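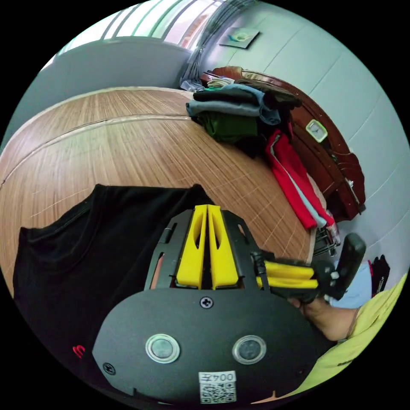
Notebook entry: folding work surface, room 3, Rinham annex
September, entry begun 9:40 a.m.

Purpose. To record the condition of the bed as a folding surface and to settle the order of work for dark garments before the written procedure goes to Nornau for comment. The entry continues the notes on page 54 of this book, where the cutting table at Forkville was assessed for the same purpose.

Surface. The bed remains dressed with the woven sleeping mat. The mat is to be kept in place for all folding in this room. It is firmer than a quilt and holds a garment without dragging, provided the slats are brushed first. The seam should be treated as a boundary: a shirt laid across it takes a faint ridge in the back panel, and the ridge survives the fold. Colleagues are asked to keep each garment wholly on one panel.

Garments. The current lot is entered in the inventory under line 174. Dark items are to be handled separately from light ones. Black knit shows lint from the mat more readily than any other fabric we have, and one pass of the brush has not been sufficient in earlier work. A black T-shirt is to be laid flat with the collar opened and both shoulder seams squared before any fold is made. Where a shirt carries a small print, the print should be checked for cracking and the result written beside the line number.

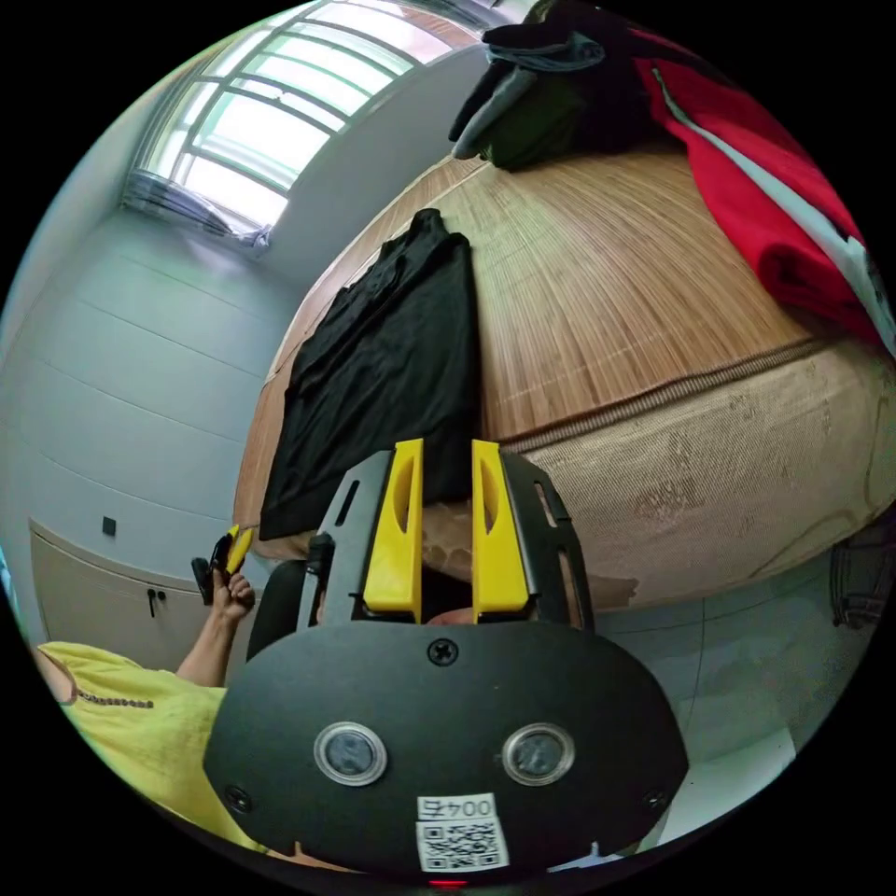 Position of the worker. Folding is to be done from the near side of the bed, so that the finished piece can be set down without reaching. The far side is reserved for clothing in piles. Gráinne Coughlan has requested that loose sleeves be turned back one cuff width, as trim has twice caught in an open knit at Forkville. The request is accepted and will be added to the draft.

Order of folds. First the sleeves, inward to the line of the collar. Then the sides, then the hem upward in two equal turns. The finished piece should be close to square. A longer rectangle fits the Sveinbjörnsson shelving better, but it slides when stacked more than a few high, and the square is preferred until the shelves are relined. (Query: were the shelf liners ever ordered? No receipt found in the folder.)

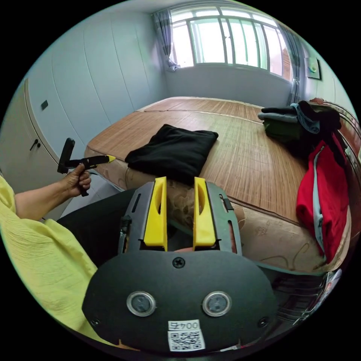
Finished pieces may rest on the near edge of the mat while the next garment is prepared. They are not to be pressed down by hand. A slight bulge at the fold is acceptable for cotton and generally settles in the stack; a hard crease has to be steamed out, and the steamer is still at Forkville.

Bags and unsorted clothing. These are to stay on the bed and off the floor until the sort is finished. Clothing and bags should be separated before the next session, with bags emptied and their contents listed. The heap is not to be drawn from at random. Begin at the top and work downward, as otherwise the lower items are pulled out of shape.

Outstanding:
- Brush with softer bristles for the mat.
- Confirm wording on the seam with Nornau.
- Correct line 174, where "shirt, dark" should read "T-shirt, black."
- Return of steamer.

Entry closed 11:15 a.m. Draft procedure to follow on the next page.

Filed under: Workroom Notebooks / Textile Handling / Rinham
Contact the workroom office | Back to top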